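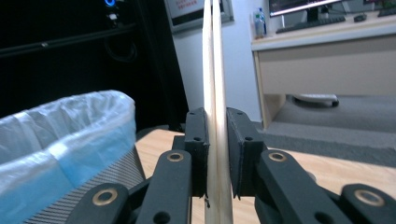
Slat sorting, Pristirville workshop

README, second pass. First one was out of date by September so I scrapped it.

What's in here

442 clips of thin flat wooden slats being picked up, carried and put down. Pale wood mostly. Singles and pairs. The slats are the Marino bed base kind plus offcuts from the Carent blinds job, mixed together on purpose.

Folders

singles/ - one slat per clip
pairs/ - two held together, faces may overlap, widths often differ
rejects/ - 59 clips, see below
notes.csv - one row per clip, comments in the last column, spelling not checked

Columns in notes.csv

clip, folder, stock (marino / carent / unknown), width (narrow / wide / mixed), edge (clean / chipped / split), comment

"mixed" only makes sense for pairs. If it shows up on a single thats a typing mistake, fix it and tell me.

Edges

Small splinters and rough chips along the edge are normal for this wood. Marked chipped, left in. Split means a crack running along the grain, and those slats went in the scrap bin after the clip. Grain is faint on most of the stock so don't try to sort by it, I lost an afternoon to that.

Overlap

With a pair, the wider slat often hides part of the narrow one and all you get is a darker line down the join. Still counts as two. Labels go by what was handed over at the bench. Check the comment column before changing anything.

Length

Not recorded. In plenty of clips you can't see either end of the slat, so a length column would of been guesswork. The stock lists have the cut lengths if you need them, ask at Zuvville.

Rejects

Dropped slats, wrong slat, somebody's sleeve over the lens. Kept for anyone who wants drops. Not labeled past the stock column.

Known problems

- 14 rows say unknown for stock. Labels fell off the bundle.
- narrow/wide was judged by eye on the first 2 bundles, with a ruler after that
- comment column has commas in it, use a proper csv reader
- Friday's clips were numbered from zero again, prefix fri_ added later

To do

Recheck the pairs marked clean. Ask for more dark wood. Sort out the unknown rows if the delivery slips ever turn up.

Questions to Amedeo Vitale, Zuvville office, mornings are best.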